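Hutstead Commission of Inquiry

The Hutstead Commission of Inquiry was a public inquiry into the conduct of the police and the district administration during unrest in the towns of Gimgate and Justonden. It was set up by resolution of the regional assembly, sat for four months, and delivered its report on 2024-05-08. The inquiry is usually named after Hutstead, the town where its hearings were held. In assembly papers it is called the Commission on the Gimgate and Justonden Disturbances.

Background

The unrest began in September, after the district administration moved the Gimgate bus depot and withdrew trading permits from stallholders on the old site. Protest marches took place in Gimgate for several days and spread to Justonden, where the crossing over the canal was blocked. Police closed the crossing road and made arrests on both banks. The governing party described the police action as lawful and limited. The opposition described it as excessive and called for an independent inquiry, first in the assembly and later by petition.

The government at first offered an internal police review. The opposition refused to take part in it, and two motions for a full inquiry were defeated. A third was carried after members from the Justonden seats voted against their own party.

Terms of reference

The commission was asked to establish the order of events in both towns, to examine the orders given to police units, and to report on the treatment of persons held at the Justonden station. It could summon witnesses and require documents. It could not make findings of criminal guilt, and evidence given before it could not be used against the witness in later proceedings, except in a case of false testimony.

A proposal to include the decision to move the depot was dropped during drafting. The opposition objected to this at the time and repeated the objection when the report was debated.

Hearings

Public hearings were held in the former grain exchange at Hutstead. The commission heard 70 witnesses in open session and received up to 600 written statements, a number of which were later withdrawn or merged. Police officers below the rank of inspector were allowed to testify by letter code. Sessions dealing with radio traffic were closed to the public, and edited transcripts were released afterward.

Counsel for the police federation withdrew during the second month in a dispute over access to the closed transcripts. The federation returned after the commission agreed to a reading room under supervision.
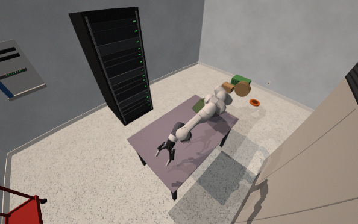 Custody of exhibits became a separate matter of dispute. Under the rules of procedure, each item was entered in a register, sealed, and opened only before counsel for all parties. The rules also covered computer-made reconstructions, which were admitted as aids to testimony and given no weight as evidence. Parties had to supply the source measurements for any such rendering, whether it showed a street, a holding room or a plain object. The police federation argued that rendered views gave a false sense of precision. The commission kept the rule but required that a witness be questioned first without the reconstruction.

Findings

The report found that the order to close the crossing road had been given verbally and was not logged until the following day. It found that 40 persons had been held at the Justonden station past the legal limit, and that the duty record had been altered in several places. It did not find that senior members of the government had directed the police action. It criticized the district administration for issuing two statements on the arrests that contradicted each other.

One commissioner filed a separate opinion, holding that the evidence on the chain of command was too thin to support a conclusion in either direction.

Reception and later developments

The government accepted the findings on detention and rejected those on the logging of orders. The opposition called the report incomplete. The assembly debated it over two sittings and passed a narrow motion taking note of its contents.

Amendments to the detention rules, known as the Zinchenko amendments, were introduced in the same session. They require a written entry for every transfer of custody and give defense counsel access to the duty record. A clause extending the same duty to verbal road closure orders was removed at second reading.

See also

Gimgate bus depot
Justonden crossing
Zinchenko amendments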